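Bellach Choral Society
Minutes of the monthly meeting, 22 Jan 2018 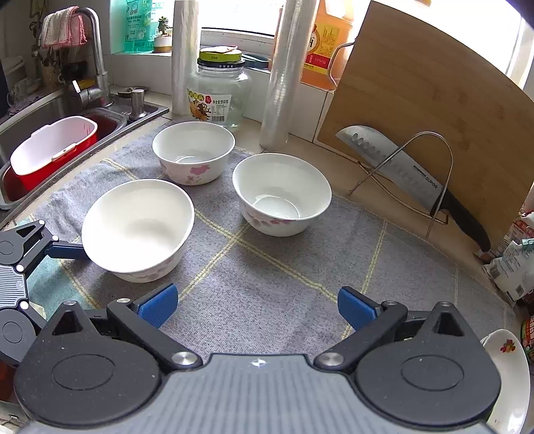 The chair welcomed everyone back after the holidays and thanked those who had driven in from Kullow on such icy roads. The November minutes were read and approved, with the spelling of Baldursdóttir corrected in the program notes.

Money. The balance stands at $1319 after paying the hall rent. Winter concert ticket sales came to $392, a little under last year, though we all felt the snow had a lot to do with it and the singing was lovely all the same!

Spring concert. We talked for quite a while about whether to open with the Baldursdóttir hymn or save it for after the intermission. The altos would like it later, once voices are warm. Agreed to try it both ways at rehearsal. Bastik Printing has quoted for 700 flyers and will hold the price until the end of next month.

Rehearsals. Start time stays at 7. Please bring a pencil, and please return the old green folders, even the tattered ones.

Any other business. The piano needs tuning again. Carried over to next month.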